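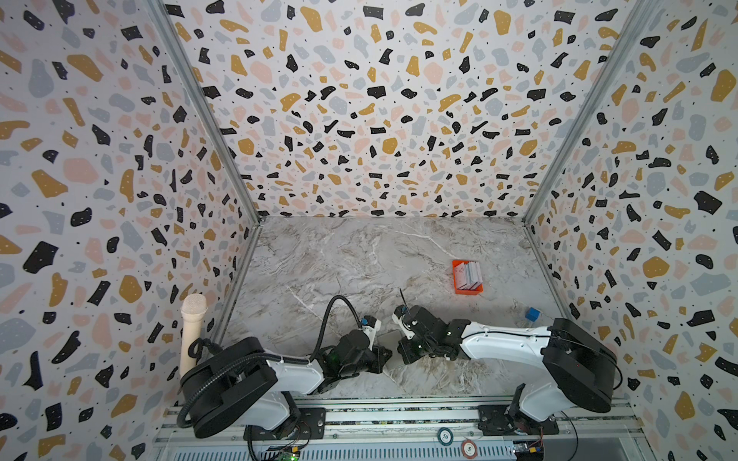 Week 5: Saving, Checkpoints and Lost Progress

Print this page | E-mail this page

Last updated: 21 November 2022

Reading for this week is the save systems chapter in the course pack. Play the first two hours of Odedach before the lab, on either difficulty. The lab machines in Howells have it installed. Gadgate is on them too, but you only need to watch someone else play it unless you choose it for the assignment.

1. What a save is

A save is a record of the game's state that can be loaded later. The state is never everything. Somebody on the team decided what was worth keeping: position, health, inventory, story flags, doors opened, time played. Whatever was left out gets rebuilt from defaults when the player comes back. This is why enemies in many older games return when you reload, and why a chair you knocked over is standing up again.

When you look at a save system, make two lists. One is what the game remembers. The other is what it forgets. The second list takes longer and usually tells you more about the design.

2. Passwords

Early home cartridges often had no memory that could be written to. Some games handled this with a password shown on screen at the end of a level or after a game over. The player copied it onto paper and typed it in next time.

A password is the state itself, packed into letters and numbers. The more a game needs to remember, the longer the password gets, so designers had a strong reason to keep the state small. A game might store your level and which items you own, and drop your score and exact health. Long passwords led to copying errors, especially between characters that look alike, such as the letter O and zero. Better systems left out the confusing characters and used a checksum to reject a mistyped code.

Passwords could also be shared. A code passed along at school worked on anyone's copy of the game. A save on a cartridge couldn't travel that way.

3. Batteries and memory cards

Battery-backed cartridges kept a small amount of memory powered while the console was off. Longer role-playing games became practical on consoles partly for this reason. The battery wears out eventually, and the saves go with it. Anyone who buys old cartridges should expect to find some that no longer hold a save.

Disc consoles moved saves to memory cards or internal storage. Cards had limited space divided into blocks, and games took up different numbers of blocks. Players had to manage this themselves, deleting one game's save to make room for another. Treat that as part of the play experience when you write about games from this period. The save screen was something people spent real time on.

4. Where and when the player can save

Four common arrangements:

- Save anywhere. The player opens a menu and saves at any time. Common on the PC. It makes trial and error cheap and can lead to saving before every risk.
- Save points. The player has to reach a fixed place or object. The distance between points becomes a difficulty setting, whether or not the team meant it to be one.
- Checkpoints. The game saves on its own when the player crosses a line or finishes an encounter. The player may not know where the lines are.
- Save on exit. One slot, written when you quit and erased when you load it or die. Common in roguelikes.

Many games mix these. Odedach uses save points for the main save and a hidden checkpoint before each boss. If you lose to the boss you go back to the door. If you turn the machine off after losing, you go back to the last save point. Look for this in your two hours of play. The game does not explain it, and in class last year it caused more complaints than anything else in the game.

5. Save points as places

A save point is also a room in the level. Players learn that it is safe, and many games support this with quiet music, a change of lighting, a place to heal or a shop. Survival horror depends on it heavily. The relief of the save room only works if the rooms before it were tense, and the player has to leave it again.

A save point placed right after a long empty hallway also gives a warning. Experienced players see a save and a pile of supplies and expect a boss. Some designers use this deliberately and put nothing behind the door.

Things to write down when you find one:

- How long it took to reach from the last one
- What the player could lose by dying just before it
- Whether it can be used more than once, and whether it costs anything
- What the sound does when you enter and leave
- What is behind the next door

6. Paying to save

A few games limit saving with an item. The player carries a small supply and uses one each time. Every save becomes a decision, and a cautious player can run out. This suits games about scarcity. It suits other games less well. Gadgate, a puzzle platformer, charges 10 coins for a save, and the coins are easy enough to collect that most players stop noticing the cost after the first area. The fee adds a trip back through finished rooms and not much else. Compare this with what happens in the last area, where there are no coins.

7. Autosave and its problems

Autosave takes work away from the player. It also takes away control. Typical faults:

- The game saves at a moment the player can't survive, such as in midair over a pit or with an enemy's shot already on the way.
- Only one slot is kept, so a bad save overwrites a good one.
- The save happens before a long cutscene or conversation and the player has to sit through it after each death.
- The icon is too small or too brief to notice, and the player quits too early.

Most of these have simple fixes: keep several rotating slots, save only when the player is standing on solid ground and out of combat, save after the cutscene as well as before it. The fixes were known for a long time before they became common, and you will still find new games with every fault above.

8. Reloading as a way of playing

Players who reload until they get the result they want are often called save scummers. The term is rude, but the behavior is ordinary. In a strategy game with hit percentages, a player may reload a missed shot. Some games answer by storing the random seed in the save, so the same action gives the same result every time. Others offer a separate mode with a single save and leave the normal mode alone.

Also consider the time the player has. Someone with half an hour in the evening needs to be able to stop. A game that won't let them save for an hour is asking for something other than skill. Suspend features on handhelds and newer consoles have taken some of the pressure off, though a suspended game is lost if something else closes it.

Assignment

Choose a single area from Odedach or Gadgate. Draw a map of it by hand and mark every place the game saves, including the ones it does not tell you about. Then move one save and explain in writing how the area would play differently. Two pages, not counting the map. Scan or photograph the map so it can be read, and upload both parts to Uvow before the next lecture. Late work follows the usual policy in the syllabus.

If your copy of the game has been patched, write the version number at the top of the first page – the checkpoints in Odedach were moved in the August patch and your map may not match your neighbor's.

Next week: maps, compasses and getting lost. Bring graph paper.

Contact the course office | Copyright, all rights reserved | Back to top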